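Bedroom chair

A bedroom chair is a chair kept in a bedroom. The term says nothing about form, and furniture makers have taken full advantage: slipper chairs, tub chairs, rockers, stools with ambitions and retired dining chairs have all been sold or pressed into service under the name. Its stated purpose is sitting. Its usual purpose is holding clothes that have been worn once and are awaiting a ruling.

History

For most of the history of the private bedroom, the chair was a working object. People laced boots and pulled on stockings, and doing so on the edge of a high bed was a good way to end up on the floor. The slipper chair, low and armless, put the sitter close to the feet and left room for wide skirts. It survives today mostly among people with no skirts of that kind, who like the shape.

Built-in closets ought to have killed the bedroom chair off. They took the clothes out of sight, and the chair with nothing on it began to look spare. Makers responded by giving it a new job, reading, and a matching lamp. Sales picked up. The amount of reading is harder to trace.

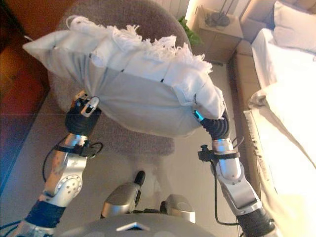

Does a bedroom chair need arms?
Only for people who plan to sit in it for a while, or who want help getting up. For putting on shoes, an armless chair leaves more room for the elbows.

Types

The tub chair has a back that curves around into the arms in one piece. It is compact and hard to knock over, and it offers no corners on which to hang a jacket, so the jacket goes on the seat. The wing chair was built to keep drafts off the sitter and is now used in rooms without drafts. The rocking chair is associated with nurseries and is often kept long after the nursery has become an office. The folding chair is generally described by its owner as temporary.

A bench at the foot of the bed is sometimes counted as a bedroom chair. Chair people object to this and bench people have not noticed.

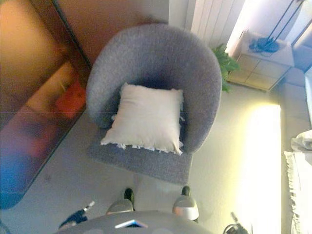 Tub-shaped armchair in fuzzy gray upholstery, with fringed pillow.

The Hiebert survey

The most quoted study of bedroom chair use is a pamphlet by Isabelle Hiebert, a former upholsterer, published in March 2019 under the title Who Sits There? Hiebert mailed questions to 2,000 households and asked each to note, at bedtime, what was on the chair. She got 200 usable replies. Clothing led by a wide margin, followed by bags, a cat, and other chairs' cushions. A person was reported 3 times, and in one of those cases the person was filling out the form.

Critics have pointed out that bedtime is when a chair is most likely to be holding clothes. Hiebert agreed, and in November mailed a second round of questions, asking for a report at noon. The clothes were still there.

Color and covering

Bedroom chairs have long been covered in whatever the living room no longer wanted. Deliberate choices came later and have tended toward the quiet end of the chart, on the theory that a chair seen last thing at night should not make demands.
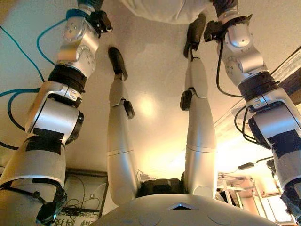
Makers of bedroom chairs have always had to guess at the walls. A chair may be sold to a room in any color, so the sensible maker picks a shade that quarrels with none of them, and gray has held that post for years. Pale cream, like the large plain surface here, is the easiest partner, since it will put up with gray, navy, rust and even mustard. The Storunar catalog once listed a chair in lime green, called the Pedus, with the note "for confident rooms." It was withdrawn after a single season and is now collected by up to 100 people, who write to each other.

Looped and nubby fabrics hide wear well and hide crumbs better. Velvet shows where every hand has been. Leather is cold at six in the morning, a fact its admirers describe as bracing.

Placement

Advice on placement is plentiful and mostly assumes a larger bedroom than the reader has. The standard recommendation is a corner, turned toward the window, with enough space behind it for a curtain to move. In practice the chair goes where the door will not hit it. The firm of Grirnasex used to pack a paper floor plan with each chair, to be laid out before the chair was carried upstairs,

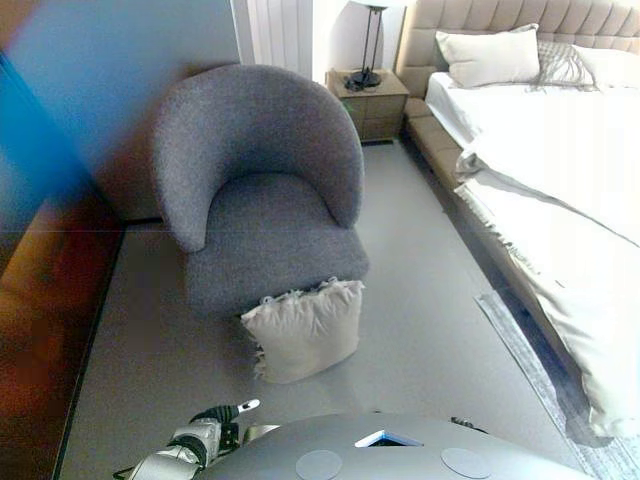
and customers complained that the plan fit but the chair did not, the drawing having left out the arms. Later plans included them.

A chair beside the bed will become a nightstand. A chair across from the bed will, in low light, sometimes be taken for a seated visitor, particularly when wearing a coat.

See also

Clothes valet
Footstool
Slipper chair
Window seat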